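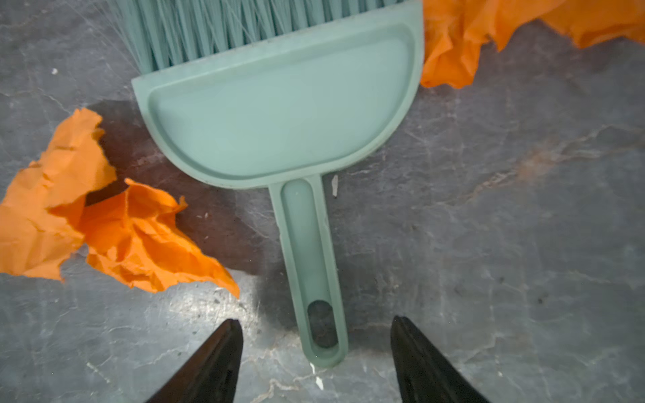

[dukstead-households] Re: sweeping by hand, am I nuts?

Reply-To: the list
Date: September, 9:40 pm

Quoting the whole message for the folks who get the digest and missed it last week:

> Hi all, longtime reader, second post ever I think.
>
> Our vacuum quit again (the Wistine upright, the one everybody on here
> talked me into) and the repair place in Visau wants it for two weeks
> just to look at it. Meanwhile we have hard floors all through the
> downstairs, one kid in a serious paper-cutting phase, and a dog.
>
> So I've been sweeping. Broom for the big stuff, brush and pan for
> under the table. And I kind of like it?? I can do it while the baby
> sleeps and I can hear the radio.
>
> But I am clearly bad at it. I always get that gray line of dust in
> front of the pan that just moves backward with me across the kitchen.
> And the paper bits fly off whenever I get the broom near them. My
> husband says wait for the vacuum. Is there a trick to this or is it
> just a worse way to clean a floor?
>
> Also, is anyone using a hand brush with real bristles? Worth the money?
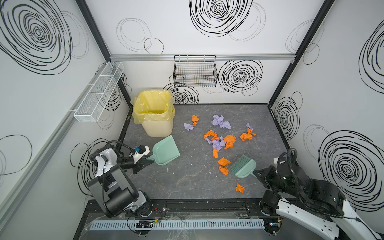
Odile Harkness
List moderator, Dukstead Households

Okay, you are not nuts, and I've been wanting someone to bring this up since spring, so get comfortable!

I went over to sweeping when we lived in the upstairs half of a duplex and the downstairs neighbor worked nights. I couldn't run a vacuum until mid-afternoon, and by then I'd been walking on toast crumbs for hours. I bought a broom at the hardware store on the way home one day and figured I'd use it for the mornings only. We've been in this house a long time now and the vacuum comes out for the bedroom rug and the stairs, and that's pretty much it.

First, the gray line. Everybody gets it. Mine got a whole lot smaller when I quit trying to finish in one go. You sweep into the pan, you pull the pan back maybe a hand's width, you turn it a little to one side, and you sweep again from a new direction. Two or three rounds of that and what's left is so thin you can pick it up with a damp paper towel. My mother wiped it up with the damp heel of her sock, which I do not recommend, but I've done it.

Look at the lip of your pan too. Set it down on the counter and get your eyes level with it. If you can see daylight under the middle, the dust is going to go right through that gap no matter how good your arm is. Plastic ones warp if they get stored leaning on something hot (ours lived next to the water heater for a year, so I know). The ones with a rubber strip along the front are nice while the rubber is soft. I had a Frota with a strip that was wonderful for two winters and then it went stiff and started to curl, and I ended up peeling it off and liking the pan better without it.

Now, paper. I have opinions about paper because I used to help out with the after-school craft hour at the library, and we'd have 15 kids with scissors and a stack of tissue paper, and that stuff goes everywhere. Tissue is the worst because it weighs nothing. If you swing a broom at it you make your own little wind and it scoots away ahead of you. What worked for us:

Pick up anything bigger than a playing card by hand. It takes less time than chasing it.

Slow, short strokes, and don't lift the broom at the end of the stroke. That flick at the end (we all do it) is what sends the paper flying.

Have the trash can close by before you start, so you aren't crossing the room with a full pan and a draft coming in from the hallway. I tape the back door shut in the fall. Well, I wedge a towel under it. Same idea.

Crumpled pieces are easier than flat ones, by the way. Flat tissue on a smooth floor sticks down like it's been glued and the bristles slide right over it. If your kid is the flat-scrap type, get them to ball it up as they go. Mine thought that was a great game when he was little and then one day he was too old for it and I was back to peeling tissue off the linoleum with my fingernails.

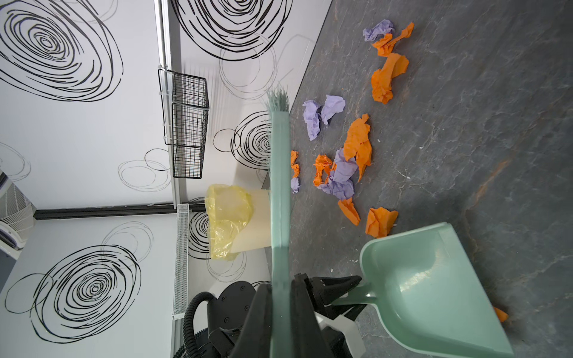

Purple and orange scraps on the floor, with a green dustpan.

About the broom itself. I think people buy them too stiff. A stiff broom is for the garage and the front walk. On a kitchen floor you want the ends to be soft enough to bend a bit when you lean on them, so they drag the fine dust along with the crumbs. If you run your hand over the ends in the store and it feels like a scrub brush, leave it there. And please hang it up! A broom that stands on its bristles in the closet gets a permanent wave to one side and after that it only sweeps in one direction. I have a nail. It's an ugly nail and it's been the best thing in that closet.

You asked about real bristles. I have a horsehair hand brush that was a gift, and yes, it's lovely, it picks up flour like nothing else I own. Would I have spent the money? Ask me on a different day. It was $19 on sale, and the synthetic one I keep under the sink came in a set with its pan for much less and does fine with everything except flour and that powdery stuff that comes off cat litter. If you do buy horsehair, don't get it soaking wet, and comb it out with an old fork now and then. Dog hair winds itself in close to the wood and you won't see it until you go looking.

For the synthetic ones, I wash mine in the sink with dish soap every couple of weeks, shake it off outside, and let it dry lying on its side. If the bristles have splayed out, I've heard you can dunk them in hot water and wrap them in a rubber band overnight. I tried it once. It helped some. The brush was pretty far gone.

As for whether it's a worse way to clean a floor, I guess that depends on the floor. Rugs, sure, use the vacuum. Grout lines, I'd say it's a tie. Smooth floors, I'll put my kitchen up against anybody's. It takes me 10 minutes in the morning with my coffee sitting on the counter, and I get to think my thoughts, and I find things. Last month I found the little screw from my reading glasses, which I had given up on, and which a vacuum would have eaten.

I also sweep toward the middle of the room and not toward the wall, which I know some of you feel strongly about. My grandmother swept everything toward the door and out. If I had a step and a yard right there I might too, but our back door opens on a deck with gaps in the boards and I'd just be feeding the mice.

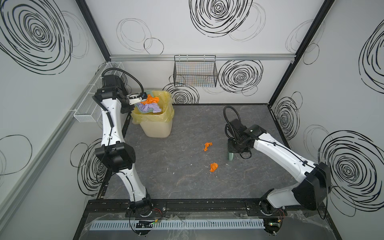

One of you wrote me off-list after the first message went out to say that all this is fine for a small kitchen but that she has close to 3,000 square feet on one level, with two big dogs, and she'd be sweeping until supper. She sweeps the entry and the kitchen every day and runs the machine over the rest when it starts to bother her. She also wanted me to pass along that a dry flat mop ahead of the broom gets most of the dog hair in one pass, and that she shakes the cloth out over the compost.

I think that's smart, and I'm going to try the flat mop bit. I never thought of it as a thing you do first. I always did it last and then wondered why the broom was so full of fuzz.

So back to your Wistine. I feel a little guilty, since I'm pretty sure I was one of the people who talked you into it. Before you hand it over to the Visau place for two weeks, check the belt and pull the brush roll out. Mine has quit on me twice and both times it was string. If it smells like burning rubber, then yes, take it in, and don't let them sell you a new hose unless they can show you the crack in the old one.

And tell your husband he can have the vacuum back when it's fixed and you'll keep the broom. Or split it up, he does upstairs. We did that for years and I got the better end of it.

A couple of things I'd like to hear from the rest of you, if you have a minute. Does anyone use one of those long-handled pans that stand up by themselves? My back would like to know. I tried one in the store in Dukstead and it kept flopping shut on me, but maybe there's a knack to it. And what do you do with the stuff that gets under the stove? I've been using a yardstick with a sock on the end and a rubber band, and the sock came off under there in July and I haven't seen it since.

Trim your quotes when you reply, please, the digest was a mile long last time (I know, I know, I just quoted the whole thing myself).

Odile

--
dukstead-households: post to the list, or reply off-list to the sender
To switch to the digest, send a message with the word digest in the subject line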